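Tracking down a gripper that drops out halfway through a pick

Last updated: June

If you've got a two-arm bench setup and one gripper has started letting go of things for no good reason, this page is for you. I lost the best part of a fortnight to this fault and I'd like you to lose an afternoon at most.

My symptoms first, so you can see if yours match. The job was dead simple: pick up a lidded tub between the two arms and put it in a tray. It had run happily for ages. Then the right gripper began going limp at odd moments, always during the lift. No bang, no warning beep, just a tub rolling off across the table. Plestura (that's the control software I use) logged it as "joint not responding" and carried on moving the other arm, which I really didn't like.

Before you touch anything, cut the power to both arms. Both of them! I had my hand between the grippers with only the right one switched off when the left one decided to finish its move. It's not a strong arm but it got my knuckle and I said some words. Arms can also sag when the power goes, so hold the forearm or park it low first.

Step 1. Read the log properly

I had 1,222 picks logged and 259 of them had failed, and I'd only been looking at the last few. Sort the failures by where the arm was at the time. Mine were nearly all bunched up at the same elbow angle, when the arm was reaching in and starting to lift. If yours are spread evenly over the whole move, you've probably got a different problem (try your power supply).

Step 2. Rule out the gripper itself

Run it open and shut 400 times with the arm parked and nothing in its fingers. Put the kettle on, it takes a while. Mine didn't miss once, so the motor was fine and I could put away the spare I'd already ordered from Jansen in a panic.

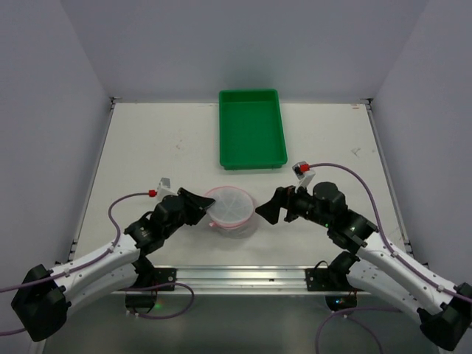
Step 3. Move the arm slowly and wait for the fault

Set the speed as low as it'll go, keep one hand near the stop button and the other one well out of the way. Take the arm from parked to full reach and back, with the status page open where you can see it. On my eighth go the wrist joints vanished from the list just as the elbow folded. Straighten the elbow, back they came. I could do it over and over after that, and I was delighted, which tells you what sort of week I'd had.

Step 4. Check the cable at the elbow

Power off again. Follow the gripper lead back from the wrist and feel along it wherever it bends. I'd clipped mine down too tightly, so every time the elbow folded the lead was being tugged out of its plug by a hair. I swapped it for a longer Flovix one and left a bit of slack at the joint – enough to bend freely, not so much that it can catch on the rail.

Step 5. Make it stop when it goes wrong

This bit matters more than the cable. Odette Pons, who runs the Plirnmont workshop where I learned most of this, asked me why the left arm kept going after the right one had dropped out. I didn't have an answer. There's a setting in Plestura called "halt group on lost joint", it was off, and I'd never looked. Turn it on, then test it: arms parked low, nothing on the table, use the fault test in the menu and check both arms freeze. Don't pull a live plug to test it, you can damage the board.

Step 6. Run it again

Start with 8 picks at low speed and watch every one. If they're clean, go up to half speed and do the same, then full. I still check the slack at the elbow each morning before I switch on.

Contact: use the form on the workshop page | Back to top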